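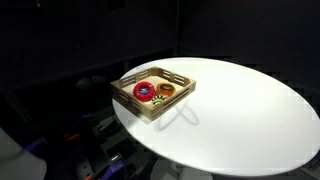
Figure 4. Toy rings in the slatted wooden tray on the demonstration table.

6. Public demonstration

The results in the previous section came from our own lab, where the lights stay put and the only people in the room have read the safety sheet. On Tue 2 September we ran Undine at the open evening of the Hashmi building in Coltinano. We had been promised a quiet corner and up to 200 visitors, and at the time we did not ask how the organizers planned to deliver both.

6.1 Setup

The task was the ring task from Section 4. A visitor names a color, and the arm takes a matching ring out of the tray and sets it on the table, or puts one back if the visitor would like to see it go the other way. The rings are ordinary toys with brightly colored plastic surfaces, and we have grown more attached to them than the budget line suggests. The wooden tray (Figure 4) has slatted sides that let light through in stripes. In the lab this hardly matters. Under a strong lamp at night the slats throw bars of shadow, and our segmentation model spent the first part of setup treating the bars as objects worth grasping.

We used the Skesunar planner with the same weights as in Section 5. We changed 2 settings on site: the approach speed was lowered, and the threshold for asking the visitor to repeat a request was raised. The second change was a mistake. It made the system sound hard of hearing, and visitors responded by shouting, which did nothing for the speech recognizer and a good deal for the noise level in our quiet corner.

Table reflections were the other problem we had not planned for. The white top was bright and the room past it was very dark, so the exposure that suited the tray turned everything behind it to soup. We fixed the exposure by hand and taped over the dial.

6.2 Requests and outcomes

We logged 38 complete requests. A request counted as complete if the visitor stayed until the arm returned to its rest pose, a rule that excludes a fair number of small children and one school group that left as a body when the snacks came out.

Of the complete requests, 6 ended in failure. Most of these were grasps on a ring that lay partly on top of another. The fingers closed on the upper ring as intended, the lower one came along for the ride, and the pair then parted company at whatever height they liked. Rings lying by themselves were much easier. The remaining failures were naming problems. Several of our rings carry more than one color, and a ring that is orange on the outside and green in the middle can fairly be called either. The planner picked the larger color area. Visitors picked whichever color they had just been arguing about.

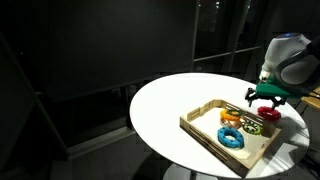 Figure 5. Gripper open above the red ring, outside the tray. In the tray, the orange and dark green rings overlap.

The arrangement in Figure 5 shows both kinds of case side by side. A ring standing clear of the tray, as the red one does, gives the fingers room to come down on either side with no wall to avoid. The overlapping orange and green rings are the sort of pile that accounted for our dropped pairs. We did not tidy such piles between requests. Doing so would have raised the score and, in our view, made it a score for our tidying.

6.3 What visitors asked

We had prepared a handout on planning under partial observation. It was taken politely and, judging by the floor afterward, read on a walking basis. The questions we got were different from the ones the handout answered:

Does it know it dropped it?
Can it do the blue one again?
Why is it so slow?
What happens if I say a color you don't have?

The first is a better question than it sounds. Undine checks its finger width after lifting, so it notices an empty hand, but it has no check for a hand that is too full. A lifted pair passed the test every time. We had read past this gap in the code since June, and a visitor found it by watching for a few minutes with a coat over one arm. A check on the outline of the lifted object has since been added and is included in the release.

The last question had been covered in design, or so we thought. A missing color should lead to a short spoken apology. On the night, a request for purple produced a long pause followed by a slow and confident reach for the blue ring – a choice the visitor declared close enough. We logged it as a success under the rules in Section 4 and have felt uneasy about those rules ever since.

6.4 Limits of this data

Nothing in this section should be read as a controlled trial. Visitors chose the requests, and they chose with a strong lean toward whatever had just gone wrong, as a repeat failure draws a better crowd than a repeat success. Lighting differed from the lab in ways we measured only by complaint. The operator stood within reach of the stop button and was also answering questions, sometimes about parking. We report the evening's numbers separately from Table 3 and do not pool them with the lab trials.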